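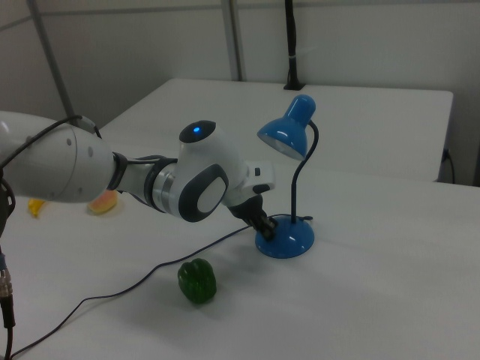 Blue gooseneck lamp on the white table, cord running off to the left.

Thread: Small gooseneck desk lamp, keep or replace?

kettlecorner wrote:
I've been setting up a white table as a work spot and the lamp is the one thing I can't settle. It's the bright blue one in the photo at the top. Round domed base, thin black gooseneck, blue cone shade. I got it in a box of odds and ends at a clearing sale and I don't know the maker. I like the colour. Two things bother me. The glossy base picks up the ceiling lights, and the cord comes out the left side and wanders all over the table before it gets to the front. The only power point I can use is low down on the left, near the front leg.

Do I keep it and sort out the cord, or buy a clamp lamp? I've been looking at the Palano clamp model.

tinshed_54 wrote:
Keep it. A clamp lamp needs a decent edge to grab and you haven't said how thick the tabletop is. Turn the base so the cord comes out towards the back, run it along the rear edge and down the leg. Stick-on clips will do it.

kettlecorner wrote:
If I turn the base, the neck ends up on the wrong side. It rises from the back of the base and bends forward over the front. With the cord facing the rear I'd have the stem standing at the side and the shade pointing across the table.

tinshed_54 wrote:
It's a gooseneck. Bend it.

marlowbay wrote:
You can bend it, but only so far. The thin ones get loose where they meet the base if you keep twisting them sideways. I had a small Wekow with a neck like that and after a couple of years the shade would slowly drop while I was reading. I'd leave the base the way it is and take the cord straight left to the side edge of the table. Don't let it run on the diagonal to the front. That's where your sleeve catches it and the lamp goes over.

Also, is that a green pepper next to the cord? What are you doing at this table, reading or dinner?

kettlecorner wrote:
It's a capsicum, yes. The table does a bit of everything. Mostly mending and paperwork, sometimes drawing. I can measure the top tonight.

pepperberry wrote:
If you're drawing, which hand do you use? The light should come from the opposite side. Right-handed people want the lamp on the left, otherwise your own hand puts a shadow on the page. You have it right of centre, so that's fine for a left-hander and a nuisance for anyone else.

kettlecorner wrote:
Right-handed. I hadn't thought of that. So it should go on the left, and that's closer to the power point as well.

pepperberry wrote:
Then most of your cord problem goes away. Back left corner, shade bent in towards the middle. Coil the extra and tie it under the table.

gravelroad wrote:
I'll disagree with the lot of you. Those little cone shades throw a small circle of light and that's it. Good for one sheet of paper, hopeless for mending anything bigger than a sock. I went from one of those to the Palano clamp and wouldn't go back. Mine is on a 2 cm tabletop and has never slipped.

tinshed_54 wrote:
Depends on the bulb as much as the shade. The inside of that shade is pale, so it should bounce a fair bit of light back down. I'd try a better bulb before spending money on a whole lamp. Check the sticker inside for the maximum wattage first.

marlowbay wrote:
Agree with checking the bulb. Second-hand lamp, so I'd also look the cord over from end to end and get it tested if there's any cracking near the plug or where it enters the base.

gravelroad wrote:
Fair point on the cord. I still say the light's too small.

kettlecorner wrote:
Measured it. The top is thick enough for a clamp, but there's a rail underneath at the back that would get in the way. Moved the lamp to the left corner and bent the neck over. Much better for writing. The shine off the base is still there, though I don't notice it so much when it's off to the side. I'll try a new bulb on the weekend and have the cord tested.

pepperberry wrote:
For the shine, put a cloth mat under the lamp and turn the overhead light off when you don't need it. The mat won't change the base but it stops the white table glaring back at you as well.

gravelroad wrote:
If the new bulb doesn't do it, Krasniqi had the clamp lamps marked down when I was in there on 21st May. They may still have some in blue.

Recent threads in Desks and Lighting
Gudness shelf brackets, are the screws any good? (2,108 views)
Hiding a power board under a table with no back panel (1,942 views)
Warm or cool bulb for sewing
Re-gluing a wobbly table leg
Best way to get tape residue off a white tabletop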